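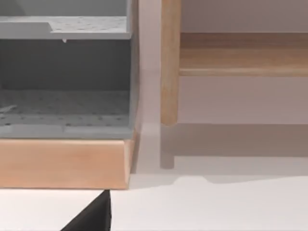 Shelf and Cabinet Tips from a Month with a Robot Arm Planner

By Sosina Kassa
February

I have been rearranging my utility room in my head for years, and this winter I finally got to do it on a screen first. Fliltumar is a planning service from Destow for people who own (or are thinking of getting) one of those home arms that put things away. You measure your furniture, they build it as a simulated room, and you can run the arm around in there all evening without chipping a single cup. I did mine on Friday nights with a bowl of popcorn. I loved it!

Plenty of what I learned is good shelf sense with or without an arm, so I'm putting it all down together.

Measure the lip too

A raised lip along the front of a shelf is great for keeping jars from sliding off, and a pain for anything that has to come out low and flat. The grey cabinet in my plan has one at the front of the lower compartment floor, and I had never once thought about it. Measure from the top of the lip to the underside of the shelf above. That is your real opening. Write it on masking tape and stick it inside the door, if you have a door.

Leave finger room

Fingers need space, yours or a gripper's. I now leave 2 inches between neighbors on any shelf I use every day. Fewer things fit, yes, but I stopped knocking over the vinegar to get at the baking soda.

Thin things go upright

Lids, trays, cutting boards, place mats. Lying flat on the floor of a cabinet they are miserable to pick up, and the simulated arm showed me just how miserable, over and over. A plain file sorter fixed it. Put it toward the middle of the shelf, where you can get at it from both sides.

Mind the gap beside the cabinet

Everybody has one of these gaps, too narrow for a broom and just wide enough for a dropped spoon. Either close it up or pull the pieces far enough apart to get a vacuum nozzle in. Try it both ways in the planner before you move anything heavy. My back thanks me.

Raise it off the floor

A wooden base under a cabinet makes mopping so much nicer. If you're building one, sand the front corners and finish the bottom edge before you set it down, when you can still reach it. I used two coats of Berhe hard wax on mine and let the second one sit overnight.

What I'd like from Fliltumar next

The room setup took me 7 evenings, mostly because I kept changing my mind. The plan I'm on allows 300 practice runs a month, and I used them up before the month did (the next one up gives you 400). I'd like a way to save two layouts and flip between them. I'd also like a print view with all the measurements on one sheet, to take to the lumber yard.

Still, if you like this sort of puzzle, it is a very happy way to spend a cold Boston evening. Start with your worst cabinet. I'm doing the linen closet next, and after that the shelf over the washer, where I still have to work out what to do with the iron.

Questions or a shelf tip of your own? Write to Sosina through the contact page. © Sosina Kassa. Back to top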